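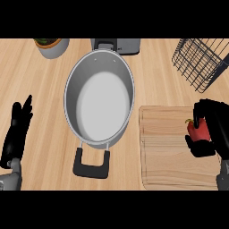 Kitchen robot code asks for little proof outside the simulator

Home | News | Standards | Opinion | Jobs | Contact

April
By our standards correspondent

A voluntary code of practice for two-armed kitchen robots has gone out for comment, and its authors at Merkuvness would like the trade to believe it settles the question of how such machines should be tested. It settles rather less than that.

The draft, published by Merkuvness with backing from the robot maker Tedberg, sets out 135 clauses on how a robot should handle food, pans and utensils around the home. Most are sensible enough. A robot must stop if it loses its grip. It must not reach over a hot pan to get at something behind it. A hand that isn't holding anything must be kept clear of the one that is.

The trouble starts with the section on evidence. A maker can claim the code's basic grade after 2000 runs in simulation, where a task might be as plain as a black robot hand holding a red pepper over a cutting board, with a steel-coloured pot standing by. The same grade calls for only 2 sessions on a real worktop, and the maker picks the kitchen.

Merkuvness says simulated runs are cheap, repeatable and safe, and that small firms could not afford much else. All true. But a simulated pepper is as firm or as slippery as somebody decided it should be, and the draft has almost nothing to say about who makes that decision. One clause asks for "realistic" contact settings. There is no figure attached and no test to show whether they are realistic or not.

Falcão, which runs a small test kitchen and has an obvious interest in more testing being done, has sent in a reply calling for a minimum of 356 physical trials before any grade is given. It also wants failed runs published alongside the successful ones. At present the draft lets a maker report a pass rate without saying what went wrong in the rest.

Nor is it clear who would check any of this. Makers would fill in their own forms and keep their own logs, and Merkuvness would hold a public list of those who say they comply. Spot checks are described as "under discussion", a phrase that also appeared in the previous draft.

Tedberg has already said it will use the code's mark on packaging once the text is final. The comment period closes at the end of the month, and a meeting for makers and test houses will follow in Dommont.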